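Zullach 双层置物架使用评测：用了两个月以后的想法

先说明一下，中文不是我的母语，我写得慢，有些句子可能不够自然，请大家包涵。我在 Cloltitz 住，和朋友 Urszula Jakubowski 合用一个做手工的工作间。我们主要做书籍装订，也修一点旧书。去年冬天桌子上的东西越来越多，所以决定买一个可以放在桌面上的架子。

为什么选 Zullach

我比较了两个牌子，一个是 Zullach，另一个是 Sadowski。Sadowski 的架子是整体焊接的，不需要组装，但是价格高，而且送到我们这里要等四个星期。Zullach 要自己装，价格是 115，包含运费。Urszula 觉得焊接的更可靠，我觉得可以先试便宜的。最后她同意了，条件是如果架子摇晃，由我负责退货。

开箱和组装

箱子不大，一个人可以拿上楼。里面有金属管、两块层板、一包螺丝和一把六角扳手。说明书有四种语言，中文那一页翻译得不太好，“拧紧”和“放松”有一处写反了，我看图才明白。建议您不要完全相信文字。

组装用了我一个晚上。前面的部分很容易，难的是最后两颗螺丝，因为管子已经固定，孔的位置差了一点点。我的办法是把所有螺丝先拧到一半，等架子站好以后再一颗一颗拧紧。说明书里没有写这个办法，但是我认为应该写。

脚垫是另外装在小袋子里的，很容易忘记。我第一次就忘了，在桌面上推了一下，声音很难听，还好没有留下痕迹。

稳定性

装订书的时候我们要用锤子敲书脊，所以桌子会震动。这是我最担心的地方。实际使用中，空架子会有一点晃，放上东西以后反而稳了。我们放过六卷书布，还有几罐糨糊和一些铅块，层板没有变弯。铅块很重，我后来还是把它们移到了地上的柜子里，因为我不喜欢重的东西在比较高的位置。

如果您的桌子本身不平，请先处理桌子。架子的脚不能调高低，这是一个真正的缺点。Sadowski 的脚可以调，这一点它比较好。

表面和清洁

黑色的金属管容易看见灰尘，尤其在裁纸以后。用微湿的布擦就可以。糨糊干了以后也能擦掉，不过要用温水，而且不能等太久。四月的时候我打翻过一次胶水，木头颜色的板上留下了一个浅浅的印子，现在还在。所以我建议买来以后先给板子上一层蜡。我问过 Zomedstead 的一位木工 Zuzanna Gajewski，她也说上蜡比较好，但是不要上太厚，要不然篮子会滑。

怎么收纳小东西

这种架子没有边框挡住前面，小工具直接放上去很容易掉。用塑料篮子分类是最简单的办法，三个篮子可以排成一排。我们把骨刀和针放在一起，线单独放，剩下的是砂纸和夹子。篮子外面贴标签，否则两个人一起用的时候会找不到。架子靠着桌子的远端放，前面的桌面就可以留给纸张。
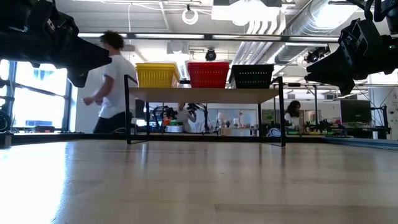 优点和缺点

优点：价格合适；桌面上能多出不少地方；运输包装很结实，没有划伤。

缺点：脚不能调节；说明书翻译有错误；最后两颗螺丝不好装；板子怕胶水。

适合谁用

如果您做纸类的手工、缝纫，或者只是想把桌子整理一下，我觉得这个架子够用。如果您每天都要放很重的工具，请考虑焊接的那种。我给它四颗星，扣掉的一颗是因为脚和说明书。Urszula 说她只给三颗半，她到现在还觉得应该买 Sadowski。

补充一点：我写信问过卖家能不能单独买层板，他们回答可以，但是要等新的一批到货。等我收到新的板子，会再来更新这篇评测。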